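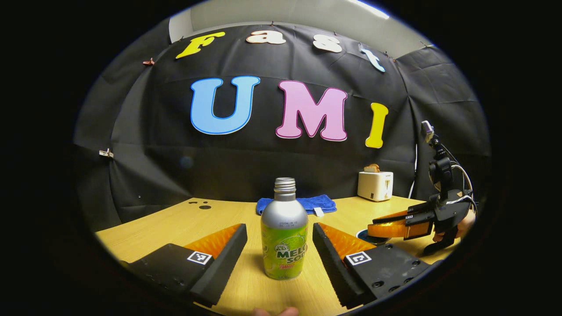
Both hand grippers at the table, with the left one open on either side of the soda bottle.

Left gripper loses tracking partway through a recording
Posted by Ekene Ezeani

We record tabletop tasks with two hand-held grippers, one person holding both. The task is simple: left hand picks up a bottle, right hand moves a dish, then the bottle goes back. Since March the left gripper has been dropping out. The finger width reading freezes at whatever it was, then jumps to the right value a second or two later. Out of 275 recordings, 30 have the freeze. The right gripper has it in none of them.

Each finger on the left one has a square marker, and the software gets the opening width from the distance between the two. I have wiped the markers and the lens, swapped the cable and restarted everything. The freeze comes most often as the fingers close on the bottle. We use an aluminum bottle with a silver neck and cap, and there is a bright light up near the ceiling on the right. Could that be enough to do it? I would prefer not to throw out all 30.

Sayce
Probably the software. Reinstall it. Ours did something like this and a reinstall fixed it, but that was a different gripper.

Mendport
The light is worth checking first. Bare metal throws a bright patch back at the camera, and if the patch lands on or next to a marker the detector can lose the corners. Without four corners it has no marker, and a lot of software just repeats the last good width. That would match your freeze and jump.

Do 10 runs with the light off or turned to the wall, then 10 with it on and matte tape over the silver part of the bottle. Keep the exposure fixed for all of them. If both sets are clean, you have your answer. If the freeze is still there, look at the markers from the side. A corner that has lifted will pass a quick look from above and then bend when the finger takes load. Check the screws at the base of each finger too.

As for the 30, I would not fill in the widths by hand. Cut the recording before the freeze if the part you need is already over. Otherwise drop it. And if anyone plays these back on a real arm, keep the frozen ones well away from it. A false width followed by a jump means the arm snaps its fingers shut at full speed, and we cracked a finger mount that way.

Related
Gripper width reads 100 when fully closed
Falov mount screws keep backing out
Two grippers, one clock: matching the start times
Gondmont finger pads wearing on one side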